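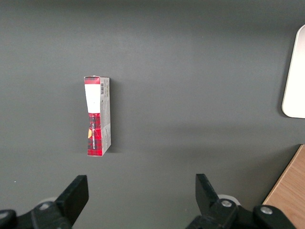
I have been putting off writing up the Plorora gripper, mostly because I wanted to dislike it and the results are muddier than that.

Background for anyone who missed the last post: the old Gasser gripper started to develop play in the left finger, and Jacinto Salinas, who I share the bench with, talked me into trying the Plorora before ordering another one. The sales page says it handles "everyday packaged goods without tuning." I have read that sentence on a lot of sales pages. It usually means somebody picked up a tennis ball.

So I used a tea-sized carton in red plaid, tall and slim, standing on its narrow end. The cardboard is creased and bulging near the bottom, and I like it for exactly that reason. A crisp new box tells you very little. Anything with two flat fingers can pick up a crisp new box.

The routine was the same for both grippers. Box upright on the gray table, fingers wide open, come in from the side, close, lift, hold, put it back down standing. If it fell over on release I called it a miss, even if the lift was fine. Jacinto thinks that's harsh. I think a box lying on its side is a box somebody has to walk over and pick up.

60 tries each. The Plorora got 83 percent with the settings it came with. The Gasser, loose finger and all, was 2 points behind. I'll let you decide what that's worth, given that the new one costs a good deal more and I had to make my own cable.

Most of the Plorora's misses came on the release. It lets go a little unevenly, one side before the other, and a narrow box doesn't forgive that. Slowing the opening down helped, but that's tuning, and I was told there wouldn't be any.

The wrist camera is a separate gripe. I run the Mistance one, and the view takes in both fingers and a decent stretch of table, so no complaints about coverage. The trouble is small print. The lettering up the front of the carton is a smudge from that distance, and the Jullton controller's demo software, which claims to identify products from their packaging, gave me a confident wrong answer more often than it gave me nothing. I would take nothing. I turned that feature off after 30 frames and went back to finding the box by its outline.

What I can say for the Plorora is that it didn't crush anything further. The force limit seems to be real, and the carton looks no worse to me than when I started.

I haven't decided whether to send it back. Jacinto wants to try rubber pads first. The return window closes at the end of April, so he has until then.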